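Vedden Play Food Set – Fruit & Veg with Plate and Cup
Item no. 1519
Farer Toys & Table

In stock. Ships from the Julluvar warehouse, usually next working day.

Play food for the toy kitchen, the market stall, the back seat of the car. Simple shapes, strong colors, a plate and a cup to go with them. Restocked for June after selling out in spring – sorry to everyone who was on the waiting list, you should have had an email by now.

What you get

Banana
Cucumber
Red chili pepper with green stem
Round plate, pale green, raised rim
Small cup, gray

Storage bag not included anymore. The old listing said it was, we've taken that out. If you ordered from the old listing and got no bag, write to us and we'll send one while we have them.

Why people buy it

Mostly as a first set. Pieces are easy to tell apart from across a room, so good for naming games, sorting by color, shop play, "bring me the green one". Speech therapists order it quite a bit, also language teachers. Goes on a normal kid's table without taking it over. We get orders from cafes too, for the play corner – if that's you, see bulk below.

Not cuttable. No velcro halves, no wooden knife. We get asked this every week. If you want food that comes apart, look at the Šindelář cutting range, same shelf in the shop, same delivery.

Age

3 and up. Not for younger kids, the chili especially. Please dont buy it for a baby because the cup looks nice.

Cleaning

Damp cloth, drop of dish soap, wipe, leave out on a towel to dry. No dishwasher – the colors go dull and the stem on the chili can lift. Don't soak anything. For classrooms, wipe down after each group and let it air before it goes back in the box. No bleach sprays.

The plate and cup are toys. Not for real food or drinks, not for the microwave.

Color

Plate is a pale green, a lot paler than the cucumber. A few people expected a match. The cucumber is dark green. Chili is dark red and shiny. Banana is plain yellow, no brown spots printed on it. Screens vary, so go by the words here if the two don't agree.

The gray cup was a change from the old white one. White ones are gone, please don't ask us to look out the back, we have looked.

Mixing with other sets

Works fine with most play food you already own. Sizes are play sizes and not to scale with each other or with anything in your fridge. The Šindelář crate holds the lot with room left over. The Farer market stall has a shelf deep enough for the plate, but the cup will slide if the stall isn't on a level floor.

Bulk and schools

8 sets or more – free shipping
9 week wait on custom mixes (all chilis, all bananas etc)
Invoice payment for schools and clinics, put your order number in the notes box at checkout

We packed 2000 sets last year and the bulk orders always land in the same few weeks, so get in early if you need them for the start of term.

Single replacement pieces

Yes, we do these. Banana, cucumber, chili, plate, cup. Pick from the drop-down. The cup is the one that goes missing, so we keep extra. Replacment pieces come in a paper envelope with no box.

Returns

Unused, in the box, inside the normal return window. Open sets we can only take back if something is faulty. Send a photo first, it saves you a trip to the post office.

Questions we keep getting

Does it smell? A bit when first opened. Leave the box open overnight.
Can it go in the bath? No.
Gift wrap? Brown paper and string, tick the box at checkout.
Is the plate big enough for all of it? No, it's a shallow little plate. One or two pieces at a time and the rest go on the table.

Page updated 6/13/21

Setting it out

For a first go, keep the layout loose and leave table showing between the pieces. A white table top is good for this, the colors stand out. Plate in the middle, cucumber off to one side, banana down by the bottom of the plate, chili lying on the other side with its green stem pointing up and away, and the gray cup just above it. Then ask for things by color, or by what goes on the plate. Swap two pieces when they look away – older kids like that one. Everything back in the box when you're done.
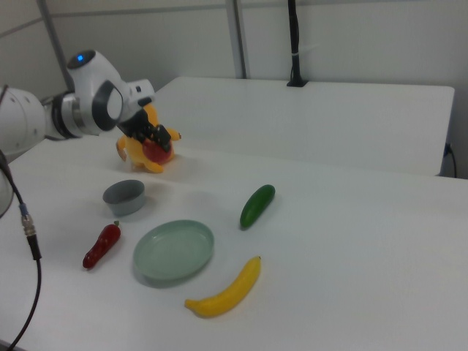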